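Old office PCs stripped and rebuilt at Mustthorpe repair day

Posted in: Local news, Nendudbridge and villages

A stack of tired office computers got a second go on Sat 29 June, when the repair day at Mustthorpe hall gave over its whole morning session to desktop machines.

Doors at the usual time. Queue already out to the bike racks, mostly people with kettles and lamps who hadn't seen the notice. They were sent through to the side room, where the small appliance tables were running as normal.

The main hall was all computers. Tables pushed into a horseshoe, extension leads taped down, towers lined up under the stage with a slip of paper on each saying what was wrong with it. "Won't start." "Starts then stops." One just said "loud".

The machines came from Ulloa, the furniture and fittings wholesaler on the Nendudbridge road, which has been clearing out its upstairs offices ahead of the move in October. The firm offered them to the repair group in the spring on the condition that the drives were taken out first. That was done before they left the building, so everything on the tables was going to need a new drive fitted whatever else happened to it.

The plan was simple enough. Open each one up, get the dust out, find out which boards and processors still worked, and make good computers out of the good bits. Finished ones go to Vumholm, the learning centre behind the library, which has a waiting list for its evening classes and not enough machines to go round.

Money for new drives and memory came from the spring plant sale and a grant from the parish, 2,200 pounds in all. Most of it has gone on drives. A bit was held back for thermal paste, cleaning cloths and a decent set of screwdrivers, the old set having lost most of its small tips over the winter.

Processor swaps took up the middle table for most of the morning and drew the biggest crowd. Fiddly work. The fan and cooler come off first, then the old paste has to be wiped away, then the metal frame round the socket is opened and the chip is lifted straight up by its edges. No sliding it, no twisting. Pins that get bent at this stage are a nightmare to put right and one board was already in the scrap box for exactly that reason before the tea urn had boiled.

Several people watching said they'd never seen inside a computer before and were surprised at how little of it there was. Others had clearly done it plenty and were not shy with advice.

There was a fair bit of debate about paste. A pea-sized blob in the middle, said one half of the table. Spread it thin with a card, said the other. The sheet handed out on the day says pea-sized blob, so that's what was used, though at least one tower is understood to have left with the spread version.

Wiping down took longer than anyone had allowed for. The old paste on some of the office machines had gone hard and needed a good soak with cleaning fluid before it would shift. Anyone thinking of trying this at home was told to go gently and keep the fluid well away from the socket.

Cases were a job of their own. Younger helpers did most of the brushing out, on the grass at the back where the dust could blow away, with side panels propped along the fence. The hall's own vacuum was not used, after what happened at the last one. Feet missing from a lot of the towers, so stick-on felt pads were put on instead.

By lunch 7 machines were built and starting up properly, with 4 more waiting only on memory. Another 5 were written off and will be used for parts. The organisers had hoped for more but said the slow start was down to screws, of all things. The cases came from different makers and half the screws in the tub didn't fit the half of the machines that needed them. Next time they'll be sorted into pots beforehand.
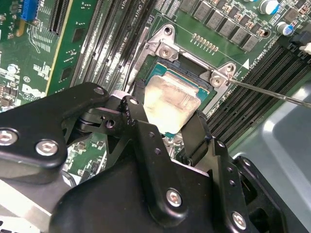
A processor just above its socket, with a screwdriver at one of the bracket screws.

The afternoon was quieter. Soup and rolls from the kitchen hatch, then an hour of loading the operating system on to the finished machines, which is mostly sitting and watching a bar go across. A couple of people brought in their own laptops for that part and got some free help with slow start-ups and full drives. Printers were politely turned away. They always are.

Keyboards and mice still needed. The office clearance came with plenty of screens but the keyboards were in a poor state, sticky keys mainly, and Vumholm has asked for ones with clear lettering for its beginners' classes. Wired only please, and clean if poss. Leave them in the crate inside the hall porch, which is emptied most evenings.

Also wanted, a few more pairs of hands for the follow-up session, when the four part-built machines will be finshed and the rest of the pile gone through. No experience needed for cleaning, labelling and cable sorting. Anyone who'd like to learn how to take a board out and change a processor can put their name on the list by the noticeboard and will be sat next to someone who has done it before. Under-16s welcome with an adult.

Parts that can't be reused are going to the recycling centre at Nendudbridge. Boards and cables are kept separate from the metal cases, so please don't add your own scrap to the bins behind the hall, they've been sorted once already. Old batteries are a seperate matter and should go in the tubs at the library, never in with the computer bits.

The first of the finished computers will go over to Vumholm once they've been left running for a day and checked for heat and noise. The centre says they'll be used first for the form-filling and job search class, then shared out among the evening groups. The classes are free but need booking, and the desk at the centre has the forms.

The lamp and kettle tables, for the record, had a good day as well. A toaster went home working, a bedside lamp was rewired, and a radio that has now been to three repair days in a row was taken in again for another look. Its owner has been asked to bring the right power lead this time.

Date of the next repair day to go up on the hall noticeboard and on this page as soon as the booking is confirmed. Entry free, donations in the tin by the door.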